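Last touched 2021-06-18. Still messy, usable though.

# sedance-listings

Secondhand home goods listings, cleaned up into one CSV. Source is the Sedance shop export plus the paper ledgers from Vukčević, typed in by hand. 700 rows. Started as a way to stop guessing prices, turned into a dataset when Zdenka asked for a copy and then asked for it again with the spelling fixed.

## What's in here

- `listings.csv` - main file, use this one
- `ledger_raw.csv` - Vukčević ledgers as typed, abbreviations and all
- `categories.txt` - the category list, one per line
- `clean.py` - turns raw into clean. Run order matters, see below
- `old/` - don't

## Columns

20 in total. The ones people ask for:

| column | meaning |
|---|---|
| `id` | shop ticket number, keep as text, leading zeros |
| `title` | as the seller wrote it |
| `category` | one of 8, see `categories.txt` |
| `maker` | blank if unknown. Mostly blank |
| `ask` | first asking price |
| `sold` | what it went for. Blank = unsold OR never recorded |
| `cond` | A to D, see Condition |
| `parts` | free text, missing or swapped bits |
| `notes` | anything else |

The rest are internal (shelf code, who typed it, tax flag etc). Left them in so joins with the shop system still work. Ignore otherwise.

Prices are not adjusted for anything. No delivery included. If a lot was sold together the price is on the first row and the others say `lot` in `notes`. Sum before you average, please.

## Categories

Lamps, mirrors, small tables, stands, frames, kitchen, textiles, other.

"Other" is too big. I know. Clocks are in there, and umbrella racks, and one birdcage that got relisted until everybody was sick of it.

"Stands" is the one that causes arguments. Rule we settled on: if it's a base and an upright and the top part is gone or was never listed, it's a stand. If there's a shade, even a wrecked one, lamp. If there's a flat top you could put a cup on, small table. Plant stands go in stands no matter what. Mackenzie disagrees about plant stands and has recieved a polite no.
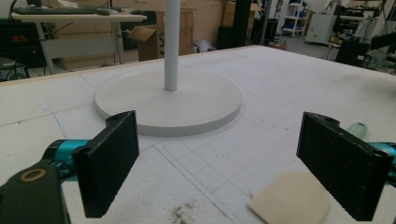
*Stand: white, round flat base, slim pole.*

Sellers call these anything. "Lamp foot", "pole w/ plate", "display thing", "pedestal". Don't search on title, search on category. `clean.py` has a synonym list near the top, add to it if you find more, keep it lowercase.

## Condition

- A: would give it as a gift
- B: normal wear
- C: visible damage, still does its job
- D: for parts

Graded at the counter by whoever was on shift. Zdenka Matić grades harsher than Mackenzie Chisholm, maybe half a grade. `graded_by` is in the file so you can correct for it. A lot of the ledger rows have no grade at all, left blank, not guessed.

## Makers

Only filled if there was a label, stamp or receipt. No "looks like". Spelling normalized for the two that come up most:

- Sisholm (was also Sisholme, SISHOLM, Sis-holm)
- Iltex (textiles mainly, a few lampshades)

Iltex rows: the size in `notes` is label size, not measured. Curtains shrink. Old ones were all hemmed by someone anyway.

## Running the cleanup

```
python clean.py ledger_raw.csv --step dates
python clean.py ledger_raw.csv --step prices
python clean.py ledger_raw.csv --step merge
```

Dates first. If you do prices first the decimal commas get eaten and everything costs a fortune. Merge writes over `listings.csv` without asking, so copy it somewhere.

Needs pandas, nothing else. Save as UTF-8 or Vukčević comes out as soup.

## Known problems

- 207 rows have `ask` but no `sold`. Some of those definately sold. No way to tell which
- Duplicates from relisting. Same item, new ticket. Flagged in `notes` where we spotted it, plenty we didn't
- Ledger handwriting: 1 and 7. Checked the silly-looking ones, not the rest
- Mirrors are short. The shop stopped taking them for a while, breakage
- June is overrepresented, that's when people move out of rentals and drop everything off
- Kitchen prices are mostly for boxes of stuff, not single items

## Good for / not good for

Fine for a rough idea of what a used lamp goes for in one shop. Also fine for teaching someone to clean a spreadsheet, it's been used for that twice.

Not a price guide for antiques. Not for insurance, someone tried. Not for anything about makers, coverage is too thin.

## Privacy

Seller names and phone numbers removed before upload. If you find one I missed, open an issue with the ticket number only, don't paste the name.

## Todo

- [ ] split "other"
- [x] decimal commas
- [ ] second pass on duplicates
- [ ] measured heights for stands, Zdenka has a list somewhere
- [ ] delete `old/`

Questions to Mackenzie for the script, Zdenka for anything about the ledgers. She has the originals in a box and will look things up if you give her a ticket number and a bit of time.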